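4.2 Candidate pledges on early childhood pay and what the district mailers did with them

Working draft of this section. Coding notes folded in where they matter, cleaned up later.

We start with the pledge texts. Every mailer, stump speech transcript and debate answer in the Sernisano corpus that mentions preschool or child care workers, 744 items after duplicates were dropped. Most are short. A line or two inside a longer passage on schools, then on to roads or taxes. Lefèvre's first pass coded them by who pays: state, district, parents, or left unsaid. Left unsaid is the biggest group in both parties, and it gets bigger the closer we get to the primary.

A pledge counts as funded if the speaker names a source in the same item. Harsh rule, we know. A candidate who names the source at a forum at 7 p.m. and drops it from the next mailer gets one funded and one unfunded. We kept it that way so that voters who only saw the mailer are treated as having seen only the mailer. 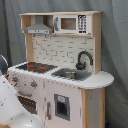
Figure 3. Play kitchen.

Preschool pay is a hard subject for a campaign because the costs sit in two places, wages and rooms. Wages come back every year. Rooms are bought once and can be pointed at. In the corpus the two get mixed up all the time, often in a single sentence, and items that begin with teacher pay end with a promise of new classrooms. Equipment is easy to talk about. A child-sized kitchen in light wood and white, with a toy microwave set into the shelf next to a gray range hood, as in Figure 3, is something a parent knows on sight, and a salary step is not. Our coders marked an item as "room talk" when the only concrete noun in it was a building, a piece of furniture or a supply. Agreement on this code was good. Agreement on "pay talk" was worse, mainly over the word support, which can mean almost anything and usually does.

The survey side. 300 registered voters in the two districts, Kistell and Viltivside, each shown one pledge in one of 4 wordings and asked what they thought would change if the candidate won. Wordings differed only in the funding clause: none, state funds, a local levy, or "existing resources." Name and party of the candidate were held back. Answers were typed freely and then coded in Lemma with the same scheme we used for the mailers.

With no funding clause, people filled one in themselves. They tended to fill in the state. This held in Kistell even though the last two increases there were paid by local levy, and the levy was on the ballot again in November. The local levy wording got the lowest support but the most accurate answers on who would get the money. "Existing resources" did well on support and badly on everyhting else; several people read it as a cut to something, and could not say what.

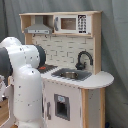

Order effects are a worry here. The pledge question came after a block on property taxes in the first version of the questionaire, which we moved once we saw the early returns. The 40 interviews done before the move are left in the tables but flagged, and dropping them does not change the direction of any result. It does widen the interval for the levy wording. We report both.

A second worry, raised by a reader of the earlier draft: free text answers reward people who like to type. True. Length was higher among respondents with young children at home. We control for length in the models, not in the simple tables.

Now the link between the two sources. Districts where mailers leaned on room talk are also the ones where respondents most often said that the money would go to buildings, whatever wording they saw. Viltivside above all. Could be the mailers, could be that Viltivside had a school construction fight going on at the same time and everyone had buildings on the brain. Two districts cannot settle that.
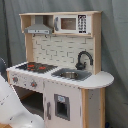
What we can say is narrower. Candidates who named a source once rarely named it again, and voters shown no source supplied their own, often the wrong one. Differences by party were small next to differences by office sought. State house candidates promised state money freely. School board candidates almost never did, and were the only group to mention levies before being asked about them.

Section 4.3 takes up the debate answers on their own, where the follow-up question forces the point.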